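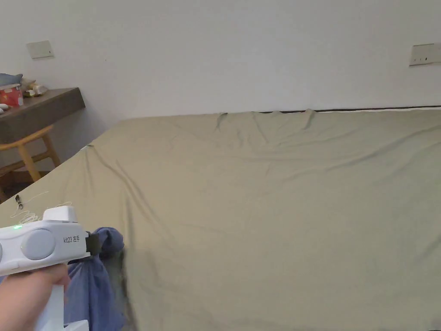
A sage-green fitted sheet on a large bed.

Puvdale Fitted Sheet Table

README

This is a table of fitted sheets and how well they fit the mattresses they were sold for. It covers sheets bought for guest rooms, rentals and homes in and near Puvdale, and records the size on the label, the size on a tape measure, and the size again after washing. It was put together to help people buy sheets that stay on the bed.

Files

sheets.csv — the main table, with 398 rows. Each row is one sheet.
washes.csv — measurements after washing, joined to the main table by sheet_id.
mattresses.csv — length, width and depth of the mattresses used for the fit check.
units.txt — short note on units. Everything is in inches. The older centimeter columns have been removed.

Columns in sheets.csv

sheet_id: a plain number, never reused
maker: name on the label. The most common are Plolico, Bukhari and Suratard. Left blank if the label was gone.
fiber: as printed on the label, lower case. Blends are written with the larger share first.
weave: percale, sateen, jersey, flannel, other, unknown
label_size: twin, full, queen, king, or other
label_depth: the pocket depth the package claims. Many packages give only the words "deep pocket," and these are entered as text in label_depth_note.
flat_length, flat_width: measured with the elastic stretched out by hand
pocket_depth: seam to hem at a corner
elastic: corners, ends, or all_around
fit: loose, good, tight, will_not_reach
notes: free text

Columns in washes.csv

sheet_id, wash_temp (cold, warm, hot), dry (line, low, high), flat_length, flat_width, pocket_depth, and a notes field. A sheet can have up to two rows in this file. If it has no rows it was not washed as part of the project, and the fit value in the main table is for the sheet as bought.

How measurements were taken

Sheets were measured on a floor or a long table, with a cloth tape. Each length and width was taken two times and the larger value was kept. Pocket depth was taken at the corner with the least puckering. Rounding is to the nearest quarter inch.

The fit check was done on a bare mattress with no pad or topper. "Loose" means the top surface could be gathered into a fold with one hand after all corners were tucked. "Good" means it could not, and the corners stayed under when the mattress was sat on. "Tight" means a corner came up when someone sat down. Wrinkles left by packaging or storage do not affect the rating.

Known problems

Jersey sheets stretch while they are being measured. Treat flat_length and flat_width for jersey as a guide only and use the fit column.

Bukhari changed its size labels partway through the project. Older rows use the maker's own word "grand," entered here as other. The notes field gives the closest standard size.

Suratard sheets were mostly bought from one discount store and may include seconds. There is no reliable way to tell from the label.

Color is not recorded. An early version had a color column, but the names on the packages were too different from one another to be useful. Sage, moss and eucalyptus were often the same green.

Pocket depth shrinks more than people expect in cotton flannel dried on high. If you are filtering for deep mattresses, filter on washes.csv — the bought size will mislead you.

What it is good for

Comparing label sizes with real sizes, estimating shrinkage, and choosing a pocket depth. It is not a test of comfort, wear or color fastness, and it should not be used to rank makers. The sheets were whatever people already owned or were about to buy.

Updates

The table is corrected when errors are reported. The last round of corrections was in August and mostly fixed swapped length and width values in king rows. Send corrections with the sheet_id and the column name.

License

Free to use and change. Please credit the Puvdale Fitted Sheet Table.

Comments (2)

linenshelf
Useful, thanks. Would you think about adding split king? We have those in both our rentals and the packages are wrong about depth more often than not. I can send measurements if you tell me how you want the halves entered.

quarterfold
I dropped the jersey rows and the rest lines up with what I get at home. One of the Plolico percale rows has a pocket depth bigger than its width, so I think the decimal point slipped. Will send the ID.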